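Stimbridge Laundry Pickup: Fault Subset

Data card, revised Sep 28, 2018
Maintained by Pouran Jafarzadeh and Houshang Fallahi, Ellivero

Summary

The full Stimbridge release holds 2562 episodes of a two-arm robot moving garments from seating into a basket. The fault subset covers the episodes that ended in a stop. Most of them share one cause: the right gripper reported a closed grasp while holding no fabric. The arm then carried out the transfer with nothing in its fingers, and the episode was logged as a success until the labels were reviewed.

Setup

All episodes in the subset use the head camera view. A garment is placed on the seat and the basket stands on the floor between the arms. Images are stored without cropping. 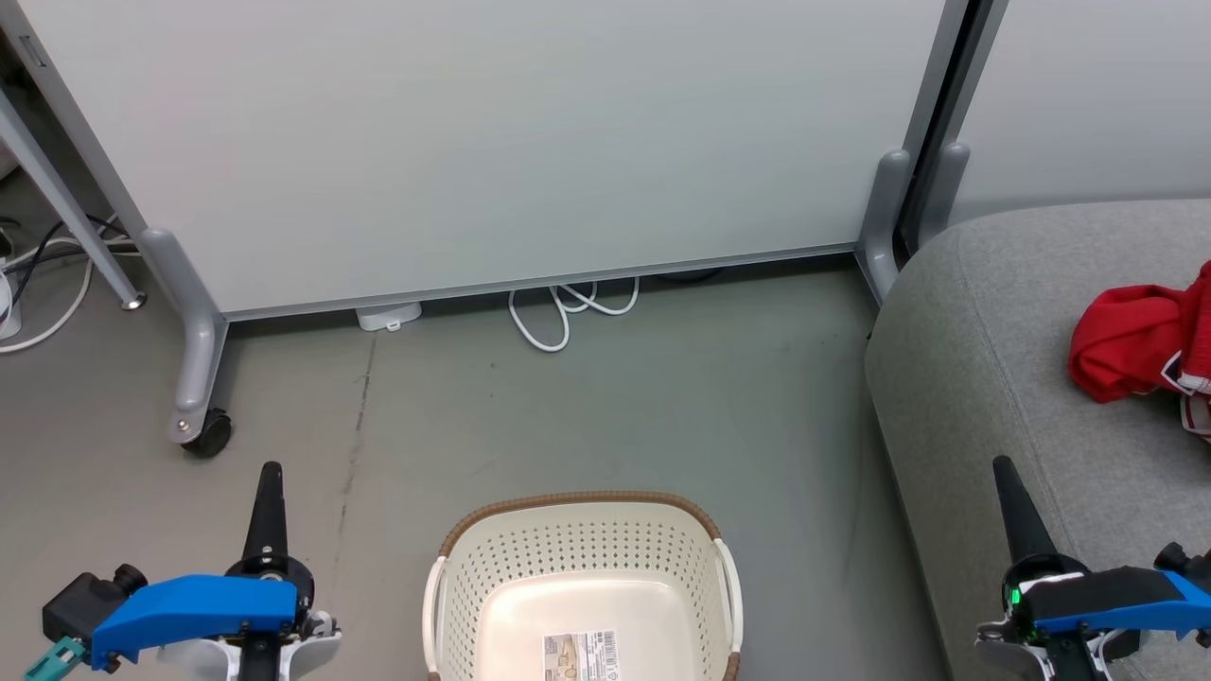 Head camera view: basket between the grippers, red garment on the seat at right.

Cause and correction

The grasp check relied on motor current alone. Friction in the right finger joint raised the current above the limit before the fingers met any cloth. From controller version 15, the check also compares finger position with the commanded position. Earlier episodes were labeled again by hand, and the original labels are kept in the field "label_v12".

Safety notes

Floor cables near the work area must be secured before the base is moved. Operators must keep the stop button within reach and may not enter the arms' reach while the motors are powered, even when the controller reports a stop.

Known limits

Joint current was not recorded in the first 700 episodes. These cannot be used to study the fault and are marked "no_current".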